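1/ Ontem falei da mesa dos lanches aqui do escritório e pediram-me pormenores. Segue em partes.

2/ A regra é simples: um tabuleiro, ao meio da mesa branca, com tudo embrulhado em doses individuais. Cada um tira o que quer.

3/ Como está a mesa esta semana:

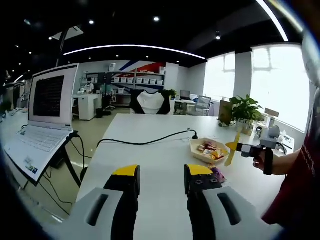
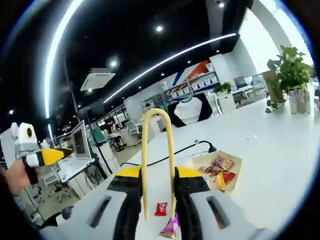

4/ Dorothy Rudd respondeu logo que na Fostberg experimentaram o mesmo e desistiram ao fim de um mês, porque ficavam sempre os mesmos pacotes no fundo e ninguém queria deitá-los fora. Perguntou como é que resolvemos isso.

5/ Não resolvemos por completo. À sexta despejo o tabuleiro, ponho por baixo o que é novo e por cima o que sobrou. O que sobrar duas semanas seguidas não se volta a comprar.

6/ O orçamento é de 19 euros por semana. Sai de uma caixa comum, não da empresa. Quem não come não paga.

7/ Compro no Medina, na rua de trás. Os sacos sortidos ficam mais baratos do que as caixas de um só sabor e duram mais, porque as pessoas escolhem mais devagar.

8/ Já tivemos taças de vidro. Duas partiram-se em dezembro do ano passado. Depois um cesto, que apanhava migalhas. O tabuleiro sacode-se no lixo e acabou.

9/ Só doces e snacks fechados. Nada de bolachas abertas nem fruta cortada. A fruta tem o seu lugar na copa e já dá discussão suficiente.

10/ Os invólucros vazios não voltam para o tabuleiro. Tive de escrever isto num papel. O papel desapareceu, mas o hábito ficou, mais ou menos.

11/ Problema por resolver: os cabos. O tabuleiro partilha a mesa com um portátil e há um cabo preto que atravessa o tampo. Pedi uma calha à Trevia há 11 dias e ainda não chegou. Entretanto, quem puxa o tabuleiro para si que levante em vez de arrastar.

12/ O Alun Jarman sugeriu mudar tudo para cima de um armário. Experimentámos dois dias. Ninguém se levantava, o tabuleiro ficou quase cheio e na quarta-feira voltou para a mesa. Para quem quer comer menos açúcar, é uma solução. Para quem já pagou a semana, nem por isso.

13/ Perguntaram também pelos sabores. O que desaparece primeiro são os caramelos. As gomas aguentam até quinta. Os amendoins picantes comprei uma vez e ainda tenho meio saco na gaveta.

14/ Alergias: somos poucos e sabemos quem não pode comer o quê. Mesmo assim, o que leva amendoim passou para uma caixa à parte, com tampa e etiqueta. Se alguém aí quiser copiar a ideia, comecem por perguntar isto.

15/ Quanto às plantas, a que está do lado das janelas rega-se à segunda. Se alguém pousar lá um invólucro, tire-o, por favor. Já encontrei três dentro do vaso.

16/ Na próxima semana vou experimentar separar doces e salgados com uma tira de cartão. Depois digo quanto tempo durou a separação.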